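Zekulthorpe Hand Comparison

The Zekulthorpe Hand Comparison is a series of simulated trials in which multi-fingered robot hands are tested against simple two-jaw grippers on household tasks. It was started by Revathi Palaniappan at the Kinel laboratory in Zerkport, and the task list was later revised together with Liesl Camenzind. The name comes from the district where the first laboratory stood.

Background

Before the comparison, the laboratory chose its grippers mostly by payload and price. Palaniappan argued that these values say little about work at a dining table, where a hand must come close to dishes without pushing them. She proposed to keep the arms and the controller the same and to change only the part after the wrist. The first set of trials used the Gasser controller, which was also used in all later sets.

Method

Each task is run with both kinds of end effector, and every run begins from a stored arrangement of objects. The full set has 3,006 runs, divided over 319 arrangements. A run is stopped after 90 seconds if the task is not finished. Typical objects are plates, bowls and beverage cans, and in some arrangements a can stands on a plate, so that the fingers have to pass over the rim before they can close. The operator sees the table from the robot's own side, with both arms coming into view from below. 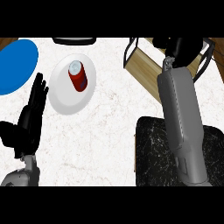
Why are the trials done in simulation and not on a real table? A simulated table can be put back to exactly the same starting state for every hand, and a bad grasp does not damage the equipment.

Results

The report, dated September 19, 2025, gives no single winner. The two-jaw gripper was faster with upright cans on an open surface. The fingered hand did better with flat dishes - mainly because it could support them from under the rim - but it needed more space for the thumb. Camenzind noted that many failures in both groups came from the approach path of the forearm, before any contact with the object.

Limitations

Friction values were taken from tables and were not measured. Liquids inside the cans were not modeled, so every can behaves as a solid body. A smaller repetition on real arms was planned for October, with only 2 of the tasks.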